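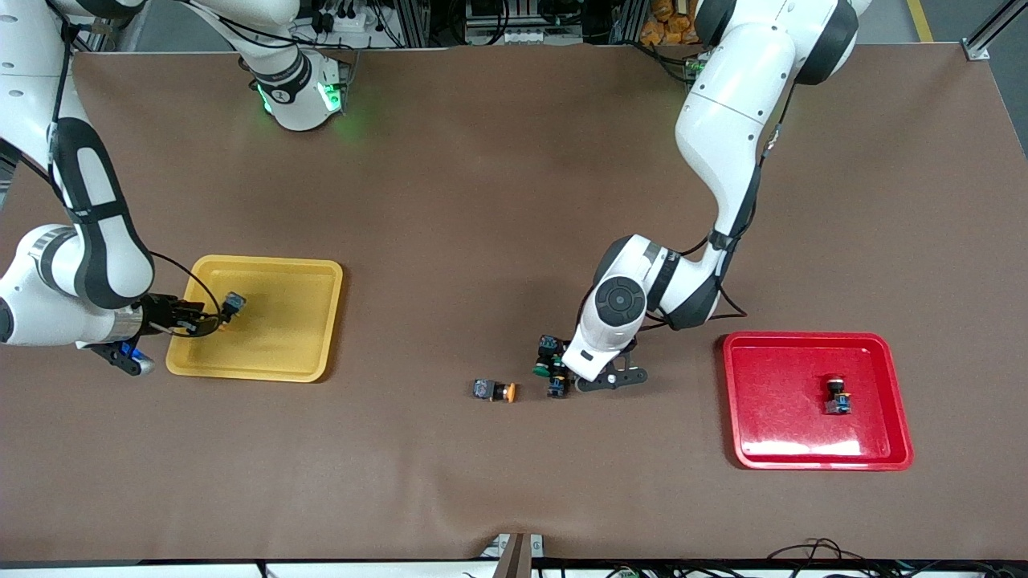 4.2 Demonstration at the open day

Figure 3. Sorting station with two arms during the switch task. One switch is held over the yellow tray and one is already in the red tray.

The second part of the study was carried out at the open day of the Drillen laboratory on December 8, 2024. The station was the same as in Section 3, with two white arms, a brown mat and two trays (Figure 3). The parts were small push-button switches with caps of different colors. We chose them for the public session as visitors know such parts from machines and elevators, and they can follow the sorting without a long explanation.

Visitors came in groups, and each group watched one full run from behind a line on the floor. In total 317 visitors filled in the short form after the run. The form was prepared by Kristine Buenaventura and was given in the same wording to all groups. It asked which arm the visitor had mostly looked at, and whether the next movement of that arm could be guessed before it started.

During the runs the operator, Holger Ljungberg, did not speak. In the pilot session in September he had commented on each grasp, and we found that many answers only repeated his words. The pilot answers are therefore not included in Table 3.

The switches lying close to each other on the mat were of special interest to us. When a gripper is beside such a group, it is difficult for an observer to say which switch it will take. Many visitors wrote this on the form in their own words. For a single switch, far from the others, this remark was rare. The effect of the distance between the parts is treated in Section 4.3.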